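Waste Transfer Station Proposal: Frequently Asked Questions

Town of Grellby, Planning and Public Works
Page last updated Jul 8, 2018

What is being proposed?

Ehlers has applied to build and operate a solid waste transfer station on Lestinholm Road, on the parcel north of the rail spur. Household and commercial waste would be unloaded inside an enclosed building, compacted, and reloaded onto larger trucks for disposal outside the town. The application does not include a landfill, an incinerator, or composting.

Is this the same as the Werero application?

No. The Werero application was for outdoor storage of construction debris on a different parcel and was withdrawn by the applicant. Comments submitted on that file do not carry over. If you want your earlier comments considered here, you must send them again under the current file.

How much waste would the site handle?

The application asks for a limit of 200 tons per day. The limit applies to waste received, measured at the inbound scale. Waste may not be averaged across days, so a slow day does not allow a larger amount the next day.

How long can waste stay in the building?

Under the draft conditions, waste must leave the building within 24 hours of arrival. Loaded trailers parked on the site count as waste on the site.

Does the town have to approve the application?

The town must process any complete application. It may approve, approve with conditions, or deny. A denial has to be based on the standards in the zoning code, such as traffic, noise, drainage, and distance from homes. The number of letters for or against is not one of the standards, although letters that give facts about those topics are part of the record.

Who issues the operating permit?

The state. Town approval covers land use only. The operator needs both before accepting waste. The two reviews run separately, and approval of one does not bind the other.

How close is the site to the nearest home?

The code requires 200 feet between the building and the nearest residential lot line. The distance is measured from the outside wall, including any attached loading bay, and not from the center of the building. The survey sheet in the application shows the measurement.

What route would the trucks use?

Trucks would enter and leave by Lestinholm Road from the state highway. The draft conditions bar transfer trailers from Mill Street and from the school frontage. Local collection trucks serving addresses on those streets are exempt while making pickups.

Will the road be widened?

The traffic study recommends a left turn lane at the site entrance. If the application is approved, the applicant pays for design and construction of the lane, and it must be open before the first load is accepted. No other widening is planned.

What about odor?

The building would be kept under negative air pressure, with doors closed except when a truck is passing through. Exhaust air would go through filters. The applicant must file a filter replacement schedule. Odor complaints would be logged by the operator and copied to the town each month.
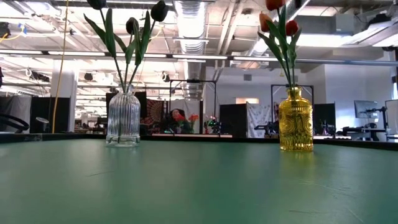
Where does runoff go?

Water from the tipping floor drains to a holding tank and is hauled off or sent to the sewer under a separate discharge permit. Rainwater from the roof and pavement goes to a lined basin at the south end of the parcel. The two systems are not connected.

Does the town receive any money?

The draft host agreement sets a fee per ton, paid quarterly. The agreement is a separate document and would be voted on separately. The planning board may not consider the fee when it reviews the application.

When is the public hearing?

The hearing is planned for September. The date will be posted on this page and at Town Hall at least 20 days ahead. Owners of property next to the parcel will also receive notice by mail.

How do I speak at the hearing?

Sign the sheet at the door. Each speaker has 3 minutes. Time may not be passed to another speaker. Groups may name one person to speak for them and submit the rest in writing.

How do I submit written comments?

Bring or mail them to the Planning Office, or use the comment form. Include your name, your street address, and the words "Lestinholm Road transfer station." Comments without an address are kept but are not entered in the hearing record. All comments are public once received.

Where can I read the full application?

Paper copies are at the Planning Office and at the library reference desk. The library copy may not be checked out. Revised sheets are added as they arrive and are stamped with the date received.

Can a decision be appealed?

Yes. Appeals go to the zoning board of appeals and must be filed in writing within 30 days after the decision is recorded with the town clerk. Appeals of the state permit are filed with the state.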